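Point d'étape sur l'étude import-export, mois de mars

Bonjour à toutes et à tous,

Je vous avais promis des nouvelles avant la fin du trimestre, les voici ! On a bien avancé sur les dossiers d'importation, un peu moins sur le reste, et je vous explique pourquoi plus loin.

Pour mémoire, votre subvention finance le suivi de petites entreprises qui achètent hors de l'Union et revendent ici (ou l'inverse, mais elles sont rares). À ce jour j'ai reçu 83 questionnaires, dont 79 exploitables. Les quatre autres sont revenus sans les montants en devises, donc pour moi c'est inutilisable, je les ai relancés deux fois et je laisse tomber.

Ce qui ressort pour l'instant : le déséquilibre entre achats et ventes à l'étranger est plus marqué que dans mon hypothèse de départ. Chez Trovon, par exemple, tout ou presque est acheté en dollars et facturé en euros, et la moindre secousse du change mange la marge du mois. Chez Bovenow c'est différent, ils ont négocié des paiements à 10 jours avec leur principal fournisseur et ça leur évite de courir après la trésorerie (je ne m'y attendais pas du tout, leurs concurrents paient d'avance).

Côté douane, j'ai passé beaucoup plus de temps que prévu sur les codes tarifaires. Deux entreprises classent le même produit sous deux codes différents, avec des droits qui n'ont rien à voir ! J'ai demandé au cabinet Arabzadeh de relire mes tableaux avant que j'en tire quoi que ce soit. Leur retour est attendu en avril.

Le retard, maintenant. Le volet Cinano, c'est-à-dire les entretiens avec les exportateurs, n'a démarré que ce mois-ci. J'en ai fait 5, tous par téléphone, et ils durent facilement une heure et demie chacun. Je préfère garder ce format et décaler la synthèse de quelques semaines, si vous en êtes d'accord. Le budget ne bouge pas : les déplacements annulés compensent les heures de saisie en plus.

Pour la suite, je boucle les entretiens, je reprends les séries de prix à l'importation (il me manque encore l'automne) et je vous envoie une première version du chapitre sur les taux de change. Dites-moi aussi si vous voulez les tableaux bruts en annexe, ça fait vite beaucoup de pages.
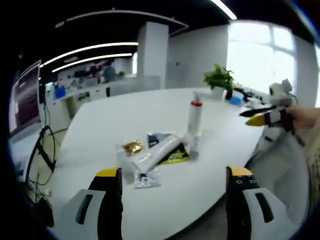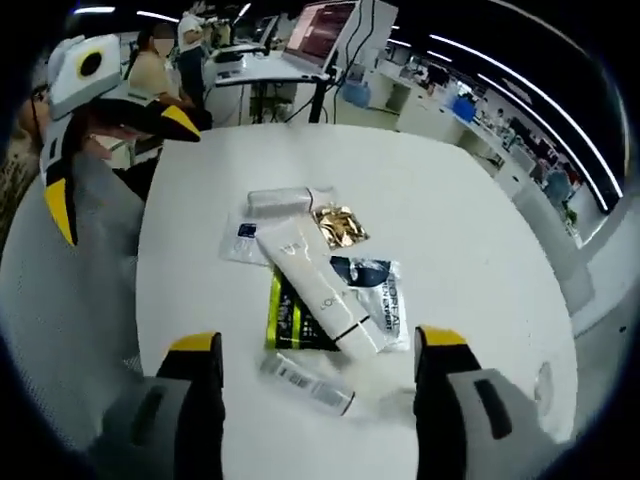
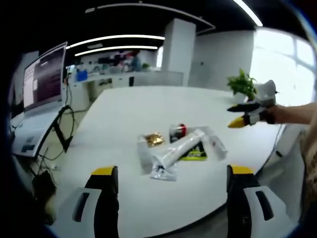 Petits articles sur une table blanche, trois vues.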